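Dial microwave for a shared office room, on a round table?
Forum: Small Offices and Shared Rooms

rosalba_f
5 Mar 2021
We're moving into a rented room and there's no kitchen worth the name. My manager wants to buy a Clunero microwave (plain one, two dials, 59 pounds) and stick it on a round table where people can stand and wait for their lunch. I have doubts. Round tables are for sitting at, surely? And the sales page says it "suits any workspace", which tells me nothing at all. Has anyone here lived with this kind of arrangement?

Birger Skjelbred
Lived with it for 3 years. It's fine. You put food in, you turn the dial, you take food out. Not sure what there is to doubt.

rosalba_f
The corners, mainly. A microwave is a box. A round table hasn't got anywhere for a box to go except the middle, and then you can't eat at it.

Birger Skjelbred
So don't eat at it.

stankevicius_s
I'm with Rosalba. People write "it's fine" about everything on this forum. We had ours on a round Hägglund table and the door was the real nuisance. Most of them hinge on the left, so when it's open it takes up half of that side, and anyone with a cup in front of it loses the cup. Measure with the door OPEN. The size on the box is for the door shut.
The flex is the other thing. Unless the table is hard up against a socket you have a lead going over the edge, and sooner or later somebody catches it with a bag.

Mali P.
Cable clips under the table top, couple of quid, end of problem. I do agree about the door though.
I'd be more bothered about the dials. The minutes on the cheap ones are a guess. On ours the gap between "one" and "two" is so narrow that you get whatever it feels like giving you.

Birger Skjelbred
Dials last. The button ones go dead where everybody presses the same button. I've seen it happen to two Senards in the same building.

stankevicius_s
Two is hardly a survey, Birger.

Birger Skjelbred
It's two more than you've got.

rosalba_f
Can we go back to the table please. Also, does anyone believe the thing about wood-look floors being all right under food? The letting agent told me it "wipes clean". So does a plate, and I wouldn't want to walk on one.

Mali P.
If it's vinyl, yes, it wipes clean. If it's laminate, soup gets in the joins and you'll see the edges lift by the end of March. Ask which it is and get them to write it down. Agents will say anything.

Vilgot Solberg
I've read this thread twice and I think everyone is making it harder than it needs to be, including the people who say it's easy. We've got a microwave on a round table. I wasn't keen either. What I'd say after living with it:

Keep it towards the middle. Near the rim I don't trust a round top.
Nothing goes on the door side, ever.
One small thing to look at is enough. We have a pot of flowers. I thought it was silly and I still half think so.
Chairs fill up with people's stuff. Bottles, coats, the lot. Don't buy a chair for "waiting", it will be a shelf within a week.

I'm not persuaded that strip lights and a white ceiling will ever feel like a lunch room, whatever you put on the table. But it does for us. 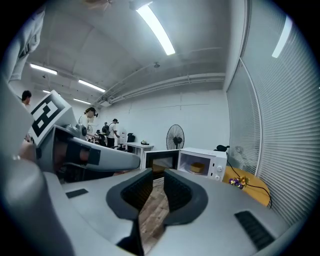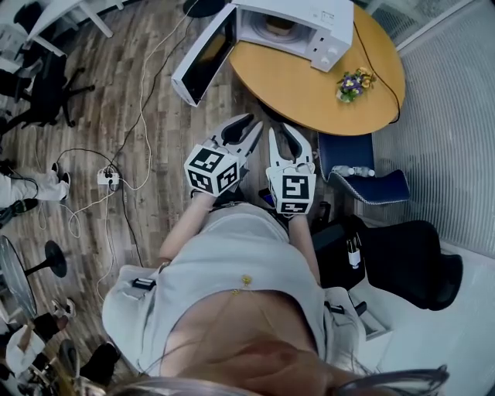 Sigita Stankevičius wrote back within the hour that she still wasn't convinced, and that a plain square table from Bastton would have left room for a plate on either side of the door. She has now measured hers: 32 inches across, and with the microwave on it she can just about fit a mug.

rosalba_f
Thanks all. I'm going to ask for a square one and will probably be told no. Birger, I'll let you know how long the dials last.

Birger Skjelbred
Longer than the table.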